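Home > Mobile Broadband > Signal Boosters

The Indero 16 is an indoor signal booster for homes and small offices where 4G calls drop or data slows to a crawl. It picks up the outside signal through a window antenna and repeats it inside, covering up to 102 square yards on one floor. Thick brick and foil-backed insulation will cut that down.

Setup takes two steps. Fix the antenna to the window that gets the most bars, then run the 16-foot cable to the base unit. Keep the two at least 10 feet apart or the unit will lower its own power to prevent feedback. A green light means it is working at full gain. Amber means move the antenna.

The booster works with any carrier on the supported bands and needs no app or account. It cannot create a signal where there is none outdoors, and it will not help during a network outage.

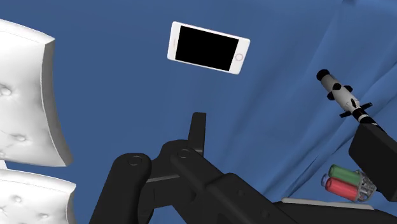 Randi Viklund
Product Support, Pathak

In the box: base unit, window antenna, cable, power supply, wall screws. Returns are accepted within 60 days in the original packaging. You must register the booster with your carrier before turning it on. The outdoor antenna kit is sold separately and ships again from May.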